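Tuesday, February 18, 2020

Slept badly, got up anyway. The radiator in the hall did its knocking from four until a little before six, when it stopped, having achieved its purpose. Coffee, toast, the heel of the loaf. I had the whole day off and a list on the fridge with "taxes" at the top of it, underlined twice, so naturally I decided to sort out my hair things.

I should say in my defense that it was getting bad. In January I resolved to wear the jewelry I own or get rid of it, and the way I carried out this resolution was to move all of it from the bathroom drawer into my coat pockets, my bag, the fruit bowl and the dish by the door where the keys are supposed to live. On Sunday I reached for my keys on the way out and came up with a hair clip and a bus transfer from Lulldale, where I haven't been in over 16 months. I missed the bus, too, which would have been a good joke if it had been less cold.

So after breakfast I went around and gathered everything up and took it to the bedroom. The bed is the only flat surface in this apartment that doesn't already have something on it, provided I make it first, and I did make it first, which meant the day had already produced one more result than most Tuesdays. I put the pink spread on. It's the one my aunt sent when I moved in, very pink, with flowers in several styles as if more than one person had been in charge and they weren't speaking. I complained about it for a year. Now I find the other one dull.

The trouble with it as a sorting surface is that anything small vanishes into the flowers. I lost an earring back on it last fall and for all I know it's still there, living among the blossoms. So I used the shallow tray from the closet, the white one with the pink sides, which I have been keeping because it's a good box. (I have a lot of good boxes. I'm not discussing it.) The rule was that whatever went in the tray, I keep and wear. Whatever stayed out on the bed, I think about.

By ten I had been at it half an hour and the rule had already developed exceptions.
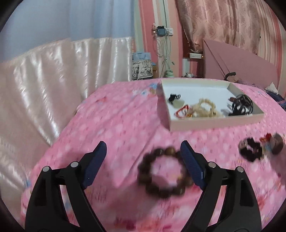 I have opinions about the brown beads. Yuk-lan Yang gave me the bracelet when she left the office, saying it would calm me down, and it's so big that it slides off whenever I type, which has never calmed anybody. It knocks on the desk. It knocks on the rim of the cup. I wore it to a meeting once and reached for the water, and the whole table looked up as if somebody had come to the door. And still I've never once thought of giving it away. I like the one bead that's lighter than the rest, sort of amber. I used to assume it was a replacement, and then Yuk-lan told me it was the one you start counting from, and then a week later she told me she'd made that up.

Into the tray, then out of the tray while I considered whether "keep and wear" is the same as "keep and own," then into the tray.

Seema called in the middle of this. She wanted the name of the place that fixed my boots, and I couldn't remember it, and we established this in forty minutes. I had her on speaker on the pillow. She asked what I was doing and I said an inventory, and she said of what, and I said accessories, and she laughed for longer than I thought necessary. Seema Singhal owns one hair elastic. She wears it on her wrist until it's needed and when it breaks she buys another pack and, as far as I can tell, loses all the others that same afternoon. She says this is a system. I've seen her tie her hair up with the string off a bakery box, and she looked wonderful, which is the kind of thing that makes it hard to take her advice.

Her advice was to throw it all in a bag and see what I miss. I said that's how I'd lost the silver ring. She said did I miss it? I said I was missing it now.

Then she told me about her cousin's wedding, which is going to have 300 people and a horse. The cousin doesn't want the horse. The horse is coming regardless, apparently there was a deposit. Seema has been put on the group that handles the return gifts and gets messages at all hours about ribbon. I told her I had ribbon. She said how much, and I said it was in one of the boxes, and she said never mind.

After we hung up I ate a banana standing in the kitchen and read an entire article about a lighthouse built in 1898 whose keepers had to be lowered in with their groceries. I don't know how I got to it. I'd picked up the phone to look for the boot place. I thought about the lighthouse for quite a while. You'd keep your things tidy in a lighthouse, I think, with round walls and no closet. Or you'd go the other way.

Back to the bed. There's a kind of object that gets harder to decide about the smaller it is. Winter coats I can do in a minute, yes, no, moths. But a little charm with no job at all can hold me up for an hour. The gourd came from Emano, the shop on the corner that was incense and phone cases before it was juice, and I bought it because I had been in there sheltering from the rain for so long that it seemed rude to leave with nothing. The woman said a gourd was for health. I had a cold at the time and went on having it for two more weeks. I'm fond of it anyway. It has a nice shape in the hand and it's been on three different key rings, all of which broke.

The red knot is off a New Year's card or a gift bag or a calendar. I've told people it was all three. It has been hung on the lamp and on the bathroom door and, for one bad week, from the rearview mirror of my brother's car, where he said it hit him in the forehead on left turns. He drove it back here himself to return it. I can't wear it. There is no sense in which it's an accessory. It had simply been in the fruit bowl with everything else and come along for the ride. 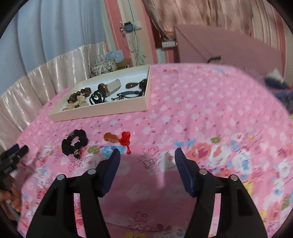
*Undecided as of lunch: black scrunchie, gourd, red knot.*

The scrunchie shouldn't have been on the undecided side at all, it's the one I use. I use it every day! It's got the little gold charm on it that catches in my hair and has to be negotiated with, and I've been meaning to snip the thing off for as long as I've had it. I got as far as fetching the scissors. But without the charm it would be an ordinary black scrunchie, and I could have had one of those for a dollar, and then where would I be. I put the scissors back in the drawer. The scissors drawer could also use some attention, but I closed it quickly.

The cream flowery one stays, obviously, although I wear it about as often as I attend garden parties. It looks like something that would be on a very small cake.

Lunch was soup. I'd meant to walk down to Holemer Street for the mail, which I've been having held because the lobby boxes are being replaced, a project now in its second month. There's a notice up that says the new boxes will be "installed shortly," and under it somebody has written the date they first read it, and under that other people have written theirs. I've been tempted to sign. Instead of walking I lay down on the part of the bed that didn't have anything on it and looked at the ceiling, and Cai came in and lay down on the part that did. He's a heavy cat and he has no interest in categories. I moved him. He came back. I moved the tray to the dresser, and he at once lost interest and went off to sit in the closet, in one of the good boxes, so I consider that box justified.

It was past three by then. I did the remaining decisions quickly and badly, the way I should have done them at ten. The gourd went in the tray on grounds of seniority. The scrunchie went in my hair. The knot I hung on the closet door handle, where it looks fine and can't reach anybody's forehead. The bus transfer I kept. I couldn't tell you why, it's expired, but it's a nice shade of green.

The total thrown away: one snapped elastic, which I found on the floor, and a cough drop.

I did carry the tray to the bathroom, feeling like a person with a household, and discovered it doesn't fit in the drawer. It's too long by the width of a finger. I tried it at an angle. I tried it with the drawer part open, which is the same as not fitting. So it's on top of the toilet tank for now, where I expect to knock it over at around two in the morning. There would be 1000 ways to arrange a bathroom better than this one, and the landlord picked the one with a drawer nine inches deep behind a pipe.

Yuk-lan texted at supper, unprompted, to ask if I was still wearing the bracelet. I had it on at the time. I typed "every day," and it fell off onto the plate.

Taxes tomorrow. I've moved the list to the side of the fridge where the light's better. Still need the name of the boot place, ask my brother. Also cat food, the dry kind, and something for the radiator man.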